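Hospitality and Event Management
Unit 7: Welcoming Dogs at Public Festivals
Course handout, prepared by Lorraine Pomare

Outdoor food and drink festivals now draw many guests who bring a dog. Students should be able to plan for these guests from the first site meeting. A pet policy must be settled before tickets go on sale, and its wording must match on the website, the ticket and the gate sign.
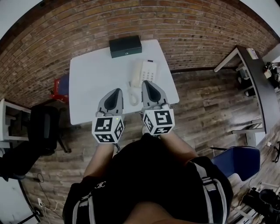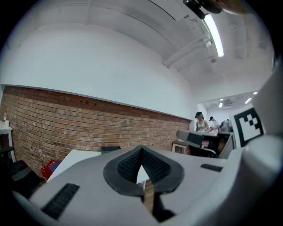
Joltia – Dec 22, 2018

The case for this unit is the Walis Harvest Festival, held each September. The site is licensed for 3762 guests. At the most recent event the gate recorded 1161 entries before noon, and organizers issued 400 dog tags in all.

Points to review before class:

Leash rules. The festival required a fixed leash no longer than 7 feet. Retractable leashes were refused at the gate.

Water and shade. Stations were placed away from the food lines – a change requested by vendors after the previous year.

Music. Dogs were kept out of the area directly in front of the stage.

Incident reports. Any bite or scratch, however slight, was to be written up and handed to the site manager before closing.

Reading: Van Dusen and Pritchard, "Animals at Ticketed Events," sections 2 and 3.

Written work: draft a one-page pet policy for a festival of similar size. Submit it to Ming-te Wu at the department office.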